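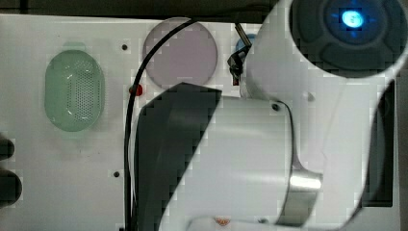
Re: [starnlow-hockey] Winter league, round 6 and the away trip

Torben Görtz wrote:
> Has anyone got a throw-off time for the Planwood game? I've heard two
> different ones. Also I can take three in my car if they don't mind
> sharing with the goalie bag.

Hi Torben, hi everyone,

It's a 6 pm start at Planwood, I checked with their fixtures person last night. The 4:30 you heard was for their second team, who are on the same pitch before us (so warm-up is going to be on the grass at the side again, sorry!). Please try to be there by quarter past five, and bring both shirts, they play in a green that looks an awful lot like ours under lights.

What a game against Trelletti, by the way! I'd pretty much given up at 3-1 down and then we get two corners in the last few minutes and bang, both in. I've still got no voice. That leaves us fourth in the table, a point behind Amano, and they have to play the leaders next, so let's see.

Rides: I've got room for two, leaving from the clubhouse lot. Torben, put me down for the goalie bag if you'd like your back seat to smell normal again.

Last thing, the pitch fees for December are due and we're still almost $600 short. If you haven't paid your share yet, please send it over before the weekend or hand me cash at practice. Half now and half later is fine too, just let me know.

Oh, and someone left a left-hand glove and one shin guard in the locker room. I have them in my trunk.

See you there,
Imani Dunleavy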